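Kitchen robot arm build moves out of the shop and onto the counter

Quick update for everyone who's been asking about the arm — it's finally on a real kitchen counter! Jin-sol Chae and I have been putting this thing together at Griltus, the shared workshop behind the old print shop, since May, and I was getting pretty tired of seeing it bolted to a workbench next to the drill press.

The goal is simple enough. We want it to pick up a cutting board, move it where you need it and put it away again. Jin-sol wrote the first version of the control code, which we call Cheon, and I did most of the metalwork (and most of the swearing).

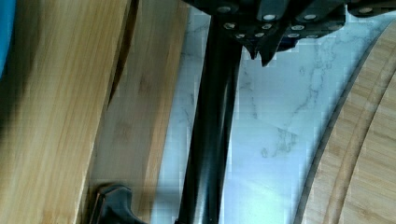
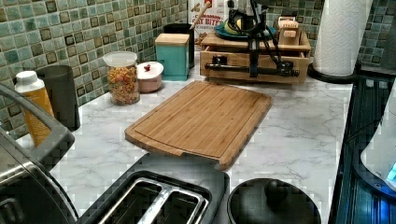
Boards are a lot harder than the foam blocks we practiced on. They're thin, they slide, and if the fingers come in at a bad angle the whole thing just tips over. We're at 518 logged tries so far, and I've swapped the fingertips 5 times. The next set will have a softer pad on the inside, if I can get the glue to hold.

Gyu-bin Ryu is helping us clean up the parts list so other people can build one too. It'll go up on the Griltus page when it's ready. We're also at the workshop every Thursday evening, so come by if you want to try the controls or tell me what I'm doing wrong with the wiring.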